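This site uses cookies to remember your settings. By carrying on you accept them. OK | Read more

Trial diary: the Pangate arm, entry 4
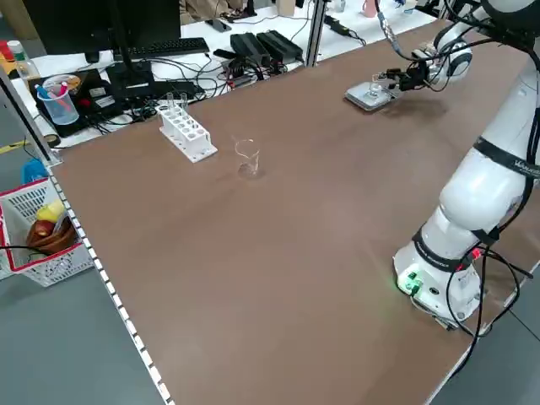 Photo: own work, from the bench at Kekorholm. Free to reuse with a link back.

December, gone nine in the evening, and I should be at home, but I want to get this down while I still remember which bits I worked out and which bits I only think I worked out.

We've got the Pangate bench kit on trial, and today was the first day I let it anywhere near glass. Up to now it has been lids, blocks and an awful lot of foam. Glass felt like a big step! I put the test tube rack out with two tubes in the back row, stood an empty beaker out on the board, and gave the arm a small glass vessel to carry over to the flat platform and hold just over it. My one rule was that everything stays empty until I trust it. No liquids, no powders, nothing I'd have to mop up.

I think I love it. I'll try to be fair below, as I'm supposed to be writing a report on whether we should keep it, and "I love it" won't fill the form.

The morning went on teaching it positions. With the Pluvik software (that's what the kit comes with, and it has its own little app) you can take the arm by the wrist and walk it to where you want it, press save, and move on. I'd read about this in the booklet and assumed it would be stiff and horrible, like steering a shopping trolley with a bad wheel. It's lovely. The arm goes soft in your hands and you just take it for a walk. I saved ten positions that I didn't need, purely for the pleasure of it, then had to go back and delete them all, as the list shows every one with the same name unless you type your own in. Must remember to name things as I go. I have written this in the diary before, I think on day two.

The trouble with leading by hand is the last little bit. You can get it near enough for a foam block, but for a tube in a hole near enough isn't any good, and my hand wobbles. So the way I've settled on is to walk it most of the way, then do the rest with the arrow buttons, on the smallest step. Slow, but it only has to be done once. Then I save a second position straight above the first, so that it comes down from there every time and doesn't sweep in sideways. I didn't do that at first and it clipped the rack. No harm done, the rack slid along the board and I said something rude.

Which brings me to the rack. It's light plastic and it slides if you so much as look at it. The booklet suggests the Barua mat, sold separately of course, and I've asked for a price. In the meantime I've drawn round the feet in pencil so I can put it back where it was. A bit of double-sided tape would do the job as well, but I don't want to leave marks on a board we may have to send back.

Grip next. The fingers have a force setting that runs from 0 to 100 and there's no hint anywhere of what the numbers mean in real life. I started at 20 with the small vessel and it held it. I then spent a silly amount of time lifting the vessel up and putting it down again, with a folded towel underneath, waiting for it to slip. It didn't. I tried going lower and it did slip, onto the towel, and was fine. So 20 it is, for that vessel. The tubes will want a go of their own tomorrow, and I'm not going to assume the same number suits them. They're thinner and I only have so many.

After lunch I put the whole thing on a loop. Pick up, carry across, lower, wait, lift, carry back, put down, start again. I set it off and sat with my hand near the stop button for the first few turns, and after that with a cup of tea. I can't describe how restful it is. It makes a faint hum when it speeds up and a lower one when it slows down, and once you've heard the pattern a few times you'd know straight away if something had gone wrong. I got through a pile of emails with that going on beside me.

I also changed the speed, as the default is very keen. It's fine for blocks. With glass in its fingers I found I was holding my breath on the turn, so I slowed that part down and left the rest alone. The app lets you set the speed for each move on its own, and I hadn't noticed that until today. It's hidden under a tiny arrow at the side. Whoever designed that screen has much better eyes than I do.

It did stop once, in the middle of a carry, with error 516 on the screen. The booklet's list of errors ends well before that. I looked in the app's help and found it described as "motion limit, see guide", and the guide is the booklet. Round and round! In the end I had it back up a little, moved the halfway point nearer to me, and it hasn't come up again. My guess is that I'd asked it to stretch further than it likes at that angle. I've sent the error to Pluvik support to ask, and I'll note the answer here when it comes. They've been quick so far. The question I sent in on day one was answered the same afternoon, by someone who had clearly read it, so I've got hopes.

Things I'd grumble about, for the report:

The cables. They come out at the base and want to go everywhere. I've let them hang down over the edge for now, but I'd like a proper clip for them before anyone else uses this bench. I don't want somebody catching a foot.

The booklet. Good pictures, but it was written for people who already own one. There's a whole page on how to pack the arm back into its box and only a paragraph on the gripper.

The price of the extras. The mat I've mentioned. There's also a second set of fingers, meant for round things, and I'd have thought round things were most of what a bench like ours would ask of it.

Things I'd shout about: the hand leading, the small steps, how quiet it is, and that it remembers everything after being switched off overnight. I'd been dreading having to teach it all again this morning and it was just there, ready to go. I also like that it takes up one corner and leaves me the rest of the board. I can still get at things from the front without having to duck round it, though obviously I don't do that while it's moving.

I keep being asked whether it would save us time, and I don't know yet. Today it cost me a full day to get one vessel from one place to another, and I could have done that with my hand before I'd taken my coat off. But it would be the same job tomorrow, and the day after, and I'd be off doing something else. The weighing is what I have in mind for it. Same tubes, same order, same wait, over and over, and I always lose my place when the phone goes. If it can do that part for me I'd be so happy – and my notes would be a good deal tidier.

Tomorrow:

Grip for the tubes, with the towel.
Teach it both tubes in the back row, and NAME THEM.
Ring about the mat.
Try water in the beaker, if I'm feeling brave. A little. With everything electric well out of the way.
Ask if the trial can run on past the holiday, as we lose a good chunk of it to the building being shut.

I've parked the arm and I'm off to find my bike lights. More tomorrow, if the tubes survive.

Filed under: Kekorholm bench, trial diary
11 comments | 27 shares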